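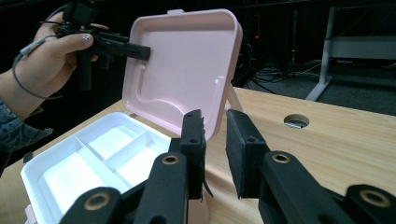
Ticket: Marchal 286 skipping stitches and making birds' nests underneath
Status: Solved (by me, I think!)
Posted to: Heven Sewing Help, Machine Problems

Hi all! I've had my Marchal 286 since January and it's been a dream on quilting cotton, but last night it started skipping every few stitches and leaving big loopy tangles on the underside. I'm hemming curtains for my sister's place in Orncombe, so there are miles of straight seam to go and I'd love not to do them by hand. I'm keeping notes as I go in case they help somebody else.

What I'm using

Universal needle, all-purpose Zulla polyester thread on the 500 meter spool, medium weight curtain lining. Stitch length 2, tension dial on 4, same as always.

Try 1: rethread everything

Took the top thread out completely and put it back in with the presser foot UP (I know, I know, I've been caught by that one before). Sewed a test strip. The nests got smaller but the skipping was just as bad.

Try 2: new bobbin

The old one was wound kind of spongy, so I wound a fresh one at half speed. My sewing bits get sorted into a pink plastic box with a divided white tray, and I'm fussy about keeping this machine's bobbins apart from the ones for my old machine, which are a hair taller and will jam it. The fresh bobbin went in fine and the nests are gone! Still skipping though, mostly where the hem is folded over twice. 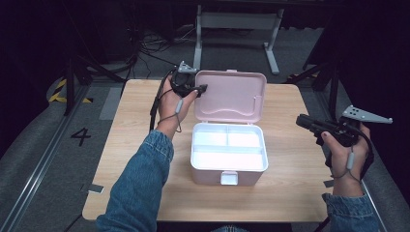
Try 3: clean the hook area

Unplugged it, took off the needle plate and brushed out a truly embarrassing wad of gray fluff. One drop of oil where the manual says. It runs a lot quieter now, but I still got a skip on the thick part of the hem. Argh.

Try 4: needle

Should have started with this one. I ran the old needle down a scrap of pantyhose and it snagged right away, so there's a burr on the tip. Put in a new, heavier one, flat side to the back, pushed all the way up before tightening the screw. Sewed a whole curtain hem, no skips!

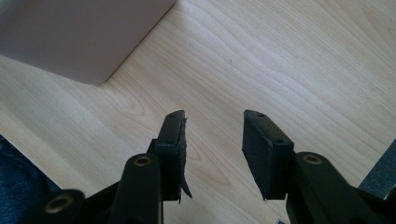 Still open

The tension dial feels a little gritty when I turn it past 4. Is that normal on the 286, or should I take it in? It isn't hurting the stitches that I can see. I'll leave the ticket open until the second pair of curtains is done.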